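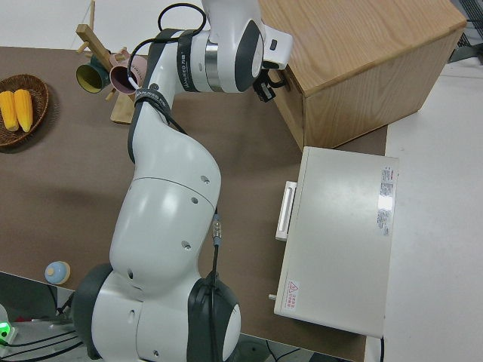 Fig. 4. Mesa con caja de madera.

4. Alta de la despensa en Clinier

Antes de empezar: app instalada, cuenta creada, correo confirmado. Si falta algo de eso, volver al apartado 3.

Tener a mano el móvil, la impresora de etiquetas Czarnecka (opcional) y lo que se vaya a dar de alta. Mejor por zonas. Un armario, luego otro.

4.1 Crear las zonas

1. Abrir Clinier, menú Despensa, botón Nueva zona.
2. Poner nombre. Corto. "Armario alto", "Cajón", "Mesa". Nada de emojis, la impresora se los come.
3. Elegir tipo: seco, nevera, congelador u otros. El tipo decide los avisos de caducidad, no es decorativo.
4. Guardar. Repetir con las demas.

Nota: las zonas se pueden renombrar después. El tipo no. Si os equivocáis hay que borrar la zona y volver a crearla vacía, así que mirad dos veces.

Nota 2: las cajas, bandejas y cestas sueltas van como subzona. Mantener pulsada la zona, Añadir subzona. No se puede meter una subzona dentro de otra, de momento.

4.2 Meter productos

1. Entrar en la zona.
2. Pulsar el + y escanear el código de barras. Buena luz y pulso quieto.
3. Si lo reconoce: revisar nombre y formato, poner caducidad, Guardar.
4. Si no lo reconoce: Alta manual. Nombre, cantidad, unidad. La foto es opcional.
5. Granel, especias rellenadas, botes sin marca: siempre Alta manual. Marcar la casilla Envase reutilizable para que no desaparezca de la lista al llegar a cero.

PRECAUCIÓN: el plan gratuito admite 97 productos. El siguiente parece que se guarda pero no se guarda, sale un aviso gris abajo que se va enseguida. Borrar lo que sobre antes de seguir.

Nota: las unidades no se convierten solas. Si la harina entra en kilos y luego se descuenta en gramos, el resultado es un disparate. Elegir una y no moverse.

4.3 Imprimir etiquetas (Czarnecka)

1. Encender la impresora, esperar luz verde fija.
2. En el móvil, Bluetooth activado. Emparejar desde la app, NO desde los ajustes del teléfono.
3. Clinier > Ajustes > Impresora > Buscar.
4. Imprimir etiqueta de prueba. Si sale en blanco, el rollo está al revés.
5. Cuerpo de letra 11 para botes normales. Más grande solo en cajas.
6. Pegar con el envase limpio y seco. Apretar de dentro afuera.

PRECAUCIÓN: papel térmico. No pegar encima del horno ni en nada que vaya al lavavajillas, se pone negra y adios etiqueta.

Rollos compatibles: los de Czarnecka y los Menard de ancho estrecho. Los Menard anchos entran a la fuerza pero atascan el cortador. 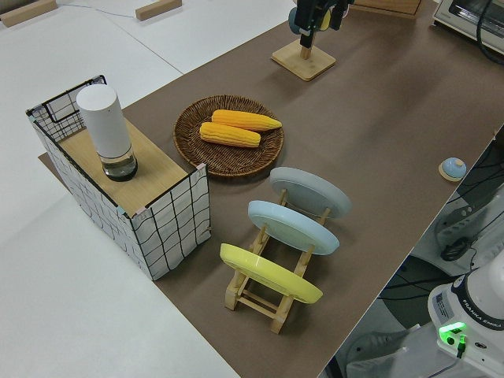

Una usuaria nos escribió que tenía la app perfecta la primera semana y que al mes ya no coincidía nada, porque en su casa cocinan varias personas y solo ella descontaba. Preguntaba si había forma de que lo hicieran todos sin tener que compartir contraseña. Sí que la hay, va en 4.4.

4.4 Compartir con el resto de la casa (módulo Hola)

1. Ajustes > Hola > Activar.
2. Invitar por enlace. El enlace dura 2 horas, luego hay que sacar otro.
3. Asignar permiso: Ver, Descontar o Editar. Para casi todo el mundo, Descontar.
4. La persona invitada abre el enlace con la app ya instalada. Si lo abre antes, da error, y hay que mandarle uno nuevo.

Nota: quien tiene Descontar puede restar y añadir a la lista de la compra, pero no borra productos ni toca zonas.

Nota: si dos personas descuentan a la vez sin cobertura, manda la última que se conecte. Revisar el Historial de vez en cuando.

4.5 Si algo falla

No sincroniza: cerrar sesión, volver a entrar. No desinstalar, se pierde lo que estubiera pendiente de subir.
Avisos repetidos: el producto está en dos zonas. Buscarlo por nombre y unificar.
La impresora no aparece: apagarla, encenderla, paso 3 de 4.3 otra vez.

Copia de seguridad: ver apartado 5.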